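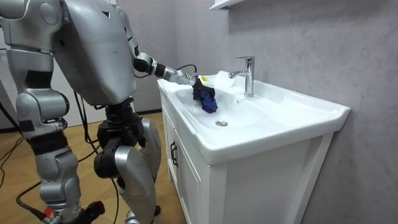
5 min read

Corina Căpraru had the Lorkon hand for two weeks and the Marnora hand for two weeks, and on Sunday she had to say which one they would buy.

She came in at seven to get the last runs done. The test was the same as before. Pick up the cloth, wipe the basin from the back wall to the drain, put the cloth down on the ledge. Fifty runs for each hand. The Lorkon was finished and its numbers were on the whiteboard. The Marnora had five to go.

Belmiro Morais was already at the desk with his coat on.

"The heating's off again," he said.

"Did you start?"

"I did two. One good, one it wiped the same spot over and over until I stopped it."

She wrote that down. The Marnora closed faster and held on better, and it had dropped the cloth only once since September. But it pressed too hard. When it pressed, the wrist tilted, and when the wrist tilted it lost track of where it was in the bowl. The Lorkon was slow and let go of things. When it did hold on, it cleaned the whole sink.

They ran the third. The arm went down over the front of the basin and Corina listened to the motors. She had learned to hear the tilt before it showed on the screen, a small rise in pitch. It didn't come. The cloth went around the bowl and up the slope and back.

"Good," Belmiro said.

The fourth was good too.

Zubaida Malik called while they were resetting for the fifth. She was in the car and wanted an answer she could give Yatsenko by noon, as Yatsenko was paying.

"Which is it?"

"I have one run left," Corina said.

"Will one run change it?"

Corina looked at the whiteboard. "No."

"Then which?"

She thought of her mother's house, where she had spent most of the summer. Her mother could not bend over a sink any more and would not let anyone else do it properly. She stood in the bathroom door and said you missed the corner. She never minded how long it took. If Corina dropped the rag she waited for her to pick it up.

"The Lorkon," Corina said.

"The Lorkon drops things."

"It can pick them up again. We can write that. I can't write the other one a lighter touch, I've tried for two weeks, the force reading isn't good enough at the low end."

Zubaida didn't say anything for a while. There was a turn signal going.

"Put that in an email," she said. "The part about the force reading. Leave out that it drops things."

"It's in the table."

"Fine. Leave it in the table."

Belmiro had taken his coat off. He asked if she still wanted the fifth run and she said yes, the sheet said fifty. He pressed the key. She sat down to begin the email and listened for the pitch to rise, and partway up the left side of the bowl it did.

"Stop it?" he said.

"Let it finish."

More stories
The Ferry Clerk
Room 112
What Waltraud Steinbach Kept
Brundine in Winter

Contact | Submissions | © Sadia Jafri | Back to top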